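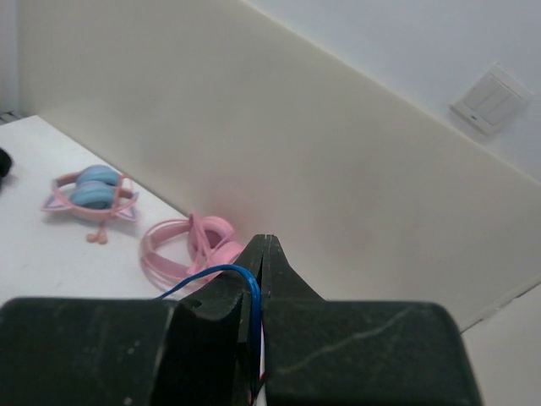
Les deux casques roses et le câble bleu, sur la table blanche.

Pour notre projet de fin d'année, on devait choisir un petit problème du quotidien et essayer de le régler sans presque rien dépenser. Moi, j'ai tout de suite pensé aux casques audio de la salle de langues de Haltorgate ! On les sort pour chaque séance d'écoute, on les remet en vrac, et la fois d'après on passe un temps fou à tirer sur des fils.

J'ai appelé le projet Tufa (ne cherchez pas, le nom me plaisait). J'avais un budget de 50 euros, une table, et les casques à étaler dessus. En février, j'avais déjà tenté de tout ranger dans un grand bac Brivard, avec des séparations en carton. Ça a tenu 2 semaines. Les séparations se pliaient et les cordons passaient par-dessus, donc retour au point de départ.

Cette fois, j'ai commencé par trier par modèle. Les petits casques d'enfant, avec les oreilles de chat, se replient et prennent peu de place, c'est un vrai bonheur à ranger. Les grands, avec leurs gros coussinets, c'est une autre histoire…
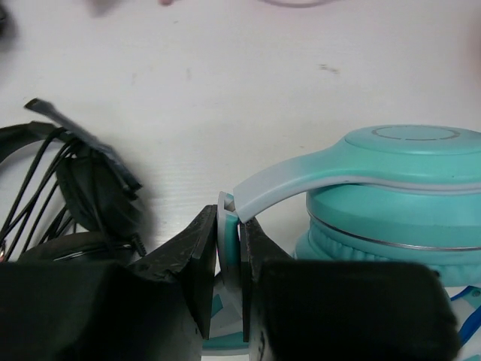 Casque noir avec ses fils à gauche, casque turquoise à droite.

Pour les noirs, je démêle à plat sur la table, puis j'enroule le fil en boucles larges et je ferme avec un scratch Rirau. Au début je serrais trop fort et le câble gardait un pli près de la prise, alors maintenant je laisse un peu de mou. Le turquoise, lui, je le pose debout au fond du bac, sinon il écrase les autres.

Reste à coudre 6 pochettes en tissu (j'en ai fini 5, la dernière est de travers et je vais la refaire).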